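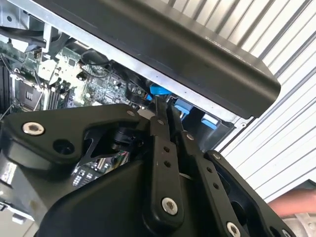

A voluntary code of practice for robots that take apart old computers has been published by Prurkora, the electronics recycling body, after a consultation that drew 1,041 comments. It covers machines that work within reach of people, and most of it deals with small, fiddly tasks that used to be left to hand tools. Releasing the blue plastic latches inside a workstation chassis, with a two-fingered gripper working close to the motherboard and the cabling, is the sort of job the authors had in mind. The code was released on 20/11/2022 and sites can sign up straight away.

It has 27 clauses. The longest section is on what must happen before a gripper enters an open case. The unit has to be unplugged, its power supply left to discharge for at least 5 minutes, and any side panel that stays attached must be secured so it cannot swing down. Loose cables have to be tied back or recorded as a hazard in the job sheet.

Another section sets out where people may stand. Workers may stay beside the bench during slow, force-limited moves, but must be able to reach a stop button without leaning over the machine. Full-speed work still needs a guard or a light curtain.

"We had sites running the same arm on the same model of computer with completely different rules," said Waldemar Tokarz, who chaired the drafting group. "One would clear the whole bay for every cycle and the next had no written procedure at all."

Grip force is dealt with clause by clause. Plastic tabs and latches are to be tested on scrap units first, and the limit written down for each model. If a latch does not release after 2 attempts, the robot must back out and hand the job to a person. Boards and memory intended for resale have their own handling rules, including earthing of any metal tooling that may touch them.

Unport, which runs dismantling lines in Culcombe, tried a draft of the code from June. Its operations manager, Fernanda Patrício, said the two-attempt rule slowed the line at first, but staff had since come to prefer it.

"There were fewer snapped tabs to pick out of the cases," she said. "The paperwork is heavier than I'd like — we've told them that."

Not everyone is satisfied. Chinyere Nnaji, a safety adviser with the consulting firm Abubakar, said the code was too light on training and did not say how often operators should be reassessed. Prurkora said training would be looked at in the first review.

The code is free to download from the Prurkora website. Sites that sign up will be asked to report injuries and near misses to the drafting group.

We use cookies to improve your experience on this site. By continuing to browse you agree to our use of cookies. Accept | Manage settings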